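Section 4. Setting up the marker board and tray

Take your time with this part, even if you have done it before – a careful start here will save you a long afternoon later. You will need the arm powered on, the Luver control panel open, and a soft dry cloth.

1. Wipe the tabletop, the marker board and the tray. Fingerprints on a printed marker can confuse the camera more than you might expect.

2. Lay the board flat under the arm, with its four markers facing up.

3. Set the tray in front of the board, open side up, with its own marker facing out toward you.

4. Place two small blocks on each side, level with the board.

Caution: Keep your hands off the table once the arm is enabled.

5. Set the speed to 11 percent and choose Lower to Board.

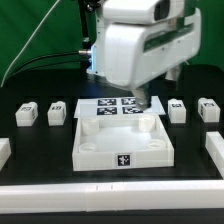
6. Let the arm settle for a moment, then press Save Position. If the tip stops too high, nudge it down one small step at a time and save again.

Note: Repeat the whole routine after every 80 hours of running, or any time the table gets a good bump. Satish Garg at our Jarnton workshop is always glad to help if the saved position keeps drifting.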